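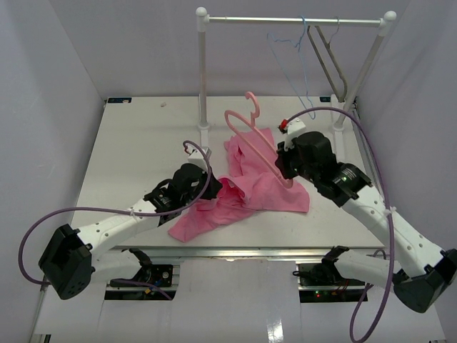
Iqra Bangash writes that every cotton shirt she owns has two little horns at the shoulders, she's tried thicker hangers and thinner hangers, and could I please do a page on hanging T-shirts the way I did for sweaters. Yes! I have been wanting to write this one for ages.

Shoulder bumps are a drying problem much more than a closet problem. Cotton jersey is at its stretchiest when it's soaked, and it holds whatever shape it had when the last of the water left it. Put a heavy wet shirt on a hanger and all that weight pulls down on two small spots. By morning you have horns. The good news is that you can keep drying on hangers (I do, our apartment in Purkness has no yard) as long as you get a few things right first.

What you need

A hanger that fits the shirt
A bath towel, dry
A flat surface big enough to lay the shirt out
A rod, rack or line with air on both sides

Picking the hanger

Lay the hanger on top of the shirt, hook past the collar, and look at where the ends land. You want them a finger's width inside the shoulder seam. If they poke into the sleeves, the hanger is too wide and no amount of careful smoothing will save you. Kids' shirts need kids' hangers, full stop. I used adult ones on my daughter's school shirts for a whole year and the sleeves came out like wings.

Plastic is great for wet things. It doesn't rust and it doesn't stain. Run your thumb along the underside of a cheap one before you use it, though, and file off any rough ridge from the mold with an emery board. My favorites are the Utia ones with the rounded ends, and I got mine from Lukáč, the hardware store by the bus station, out of a bin by the register. Any hanger with a soft curve at the tip will do the same job.

Getting the water out

Spin at a medium speed if your machine gives you the choice. Take the shirts out as soon as the cycle ends! A shirt that sits in a ball sets its wrinkles, and then you'll be tempted to stretch it flat, which brings its own trouble.

For anything hand-washed, or anything you really love, do the towel roll. Spread the shirt on the towel, roll the two up together like a sleeping bag, and press down along the roll with your forearms. Don't wring. Unroll, and you'll be amazed at how much lighter the shirt feels.

Now let it lie flat for 20 minutes. If you only take one step from this page, please take this one. It's so easy and it makes such a difference, especially for the thicker cottons.

Putting it on the hanger

1. Hold the shirt by the side seams and give it one good snap.

2. Lay it face up and smooth it with your palms from the chest outward. Square up the shoulders.

3. Slide the hanger in from the bottom hem, up through the body, and bring the hook out at the neck. Going in through the collar is faster, I know, but it stretches the ribbing, and a baggy collar is harder to fix than horns.

4. Lift by the hook and settle the shoulders so the seams sit evenly on both sides. Tug the hem straight, gently.

5. Close the top button if there is one. Turn the collar down.

Leave a hand's width between shirts on the rod. On a damp day I point a small fan at mine, on low, from the other side of the room.

Which shirts shouldn't go on a hanger wet

Rib knits, anything with a lot of stretch yarn, long tunics, and hoodies with a lined hood. They're too heavy or too floppy. Dry these flat, or fold them over a thick rack bar at the chest so the weight is shared. Last October I ruined a gorgeous ribbed top from Privon by ignoring my own rule, and it now comes down to my knees. I sleep in it.

Fixing the horns you already have

Wet your fingertips and dab the bump until it's damp all the way through. Pinch and pat the fabric back toward itself, then lay the shirt flat to dry. For stubborn ones, hold a steam iron just above the bump, give it a puff, and pat the fabric down once you've moved the iron away. Two rounds usually does it for me. Old shirts that have dried that way for years may only come partway back, but they'll still look a lot better under a jacket.

Iqra, try the flat rest on your worst shirt first and let me know how it comes out! Questions about linen are welcome too, I have a page on that half written.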